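Home | Notes | Hardware | Archive | About

Resetting a contact-rich task without a person in the loop

24th January

The October post ended with the pin-pull policy stuck at a success rate I did not want to put in a table. I have since changed the way demonstrations are cut and how the gripper aperture is represented. The second change mattered more.

The task, for those who skipped the earlier post: two arms, one cork board, sticky notes held on by pushpins. The policy has to pin a note, or remove the pin and put both pieces back where they belong. Kalla is the training code and Flekeo is the controller that runs underneath it. Neither has been released.

Previously I predicted absolute joint targets for both arms and a binary open/close for each gripper. Binary is fine for blocks. A pushpin head is small enough that the closing motion itself displaces it, and a policy that can only say "closed" has no way to stop early and correct. I replaced the binary channel with a continuous aperture, normalized per gripper, and left the arm targets alone.

Demonstrations are now cut at contact events instead of at fixed length. Each segment begins 5 frames before the estimated contact. The estimate comes from motor current on the finger joint, with a threshold set by hand. It misfires when a cable drags on the board, and I have been deleting those segments manually.

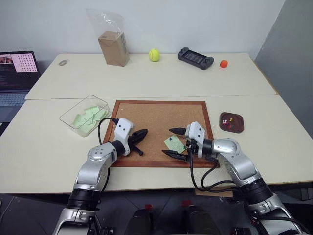 Crisóforo Rosales objected to the contact cuts when he read the draft, saying that a threshold on motor current would mostly find friction in the finger linkage, and that I should plot it against an empty close before trusting it. I did. The empty close peaks well under the threshold on the left gripper and uncomfortably near it on the right. The thresholds are now separate.

Results, 42 trials per condition, same checkpoint schedule:

Binary gripper, fixed-length cuts: 13 successes
Continuous aperture, contact cuts: 30 successes

I have not run the two changes fully crossed. A short run with the aperture change alone recovered most of the difference, but it was 17 trials and I would not lean on it.

The remaining failures are nearly all in the reset. Dropping a pin in the tray is easy. Picking it up again when it lies against another pin is not, and there the policy tends to hover and then close on nothing. The obvious fix is more demonstrations with the pins touching. The less obvious one is to let the second arm separate them first, as Contreras does with its screw-sorting cell in Flernville. I will try the demonstrations first.

3 comments

dmk: Did you normalize aperture before or after filtering? We got lag from doing it after.

Author: Before. The filter is short enough that I see no lag at this control rate.

pell_r: Please do run the crossed version. The aperture result is the interesting part.

This site uses cookies to remember your display settings. Accept | Decline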